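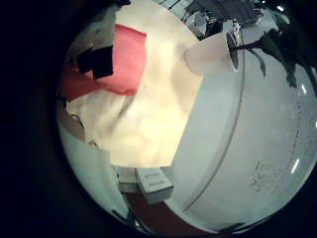

From: Colton Gosselin
To: masora-data
Date: May 2, 2024
Subject: Re: wrist view, cloth episodes

Jamila Selvanayagam wrote:
> The cloth set now stands at 1,742 episodes. Before we train
> on it: do we crop the black border out of the wrist stream,
> or undistort first? Also, Sizwe wants to know if episodes
> with two fabrics on top of each other go under "single".

Neither, for now. Keep the raw circle and mask everything outside it. Undistorting stretches the rim, and the rim is where the red piece sits when it lies on the left of the cream cloth. The hem comes out as an arc in the raw view. The model can learn that as long as the lens stays the same across the set.

Two fabrics go under "stacked", even if only one is moved. There are 221 episodes I would relabel. List is in the Wuketti folder, file stacked_fix.txt. Sizwe, please check the first few before running the script on the rest.

Two requests for the next batch:

- Vary what is behind the cloth. A potted plant in the upper right of the view is fine, but not in every episode. I don't want it used as a landmark.
- Watch exposure on the cream cloth. If the folds wash out, drop the gain one step and note it in the log.

Target for the batch is 1,000 episodes. Failed grasps stay in, marked as failed. Do not trim the pause at the start, the loader does that.

Siyabonga has the calibration file for the current lens. I don't have a copy.

Colton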